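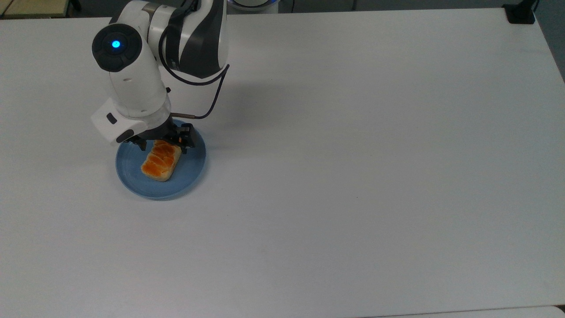
24 January 2024

**Melis opens second round of grants for village halls**

Village halls and community rooms in the Vulport and Clondell districts can now apply for a second round of repair grants from Melis, the regional fund for shared buildings.

The first round paid for work at 13 halls. Most of the money went on roofs, heating and damp. Several smaller awards covered kitchen refits, new door frames and step-free entrances. The largest single job was at Clondell Lower Hall, where the floor of the main room was taken up and relaid.

Melis received 304 enquiries during the first round, of which 274 came from groups that had never applied for a grant of any kind. Many of them found the form too long. The new form has been cut to four pages, and applicants no longer need to send three years of accounts. One year is enough, along with two written quotes for the work.

Grants in the second round are open to any hall that:

- is owned or leased by a parish, a charity or a residents' group
- is open to the public for hire
- has at least five years left on its lease, if leased

Halls that received money in the first round may apply again for a different job. Work that has already started will not be funded.

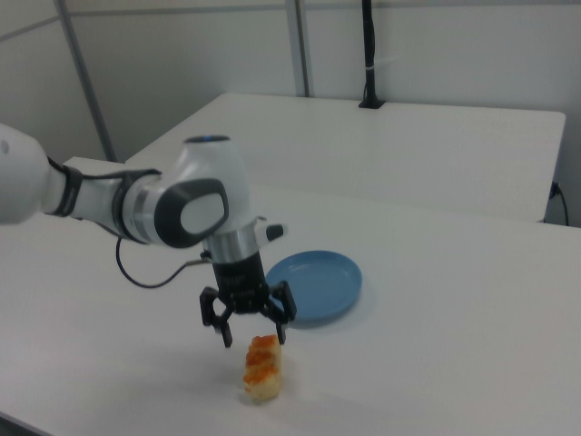 *Melis Bulletin | Issue 13 | Page 2*

The fund will also pay up to £1,080 towards a building survey, which can be claimed before a full application is made. This follows comments from first-round applicants, some of whom had to pay for a survey themselves and were then turned down. Survey payments do not have to be returned if the main application fails.

Advice sessions will be held at the Prirnix Centre in Vulport and at Clondell Library. Places are free but must be booked. Staff can check a draft form, explain what counts as a written quote and answer questions about leases. They cannot recommend builders.

Applications close at noon on the last working day of July. Decisions will be sent by post and email within eight weeks of that date, and work should be finished within a year of the award.

Forms are available from the Melis office in Vulport and from both advice venues. Large-print copies can be sent on request.

**Notes to editors**

Melis makes grants for the repair of shared buildings in Vulport and Clondell. It does not fund new buildings, sports pitches or places of worship, except where a church room is let for general use.

ENDS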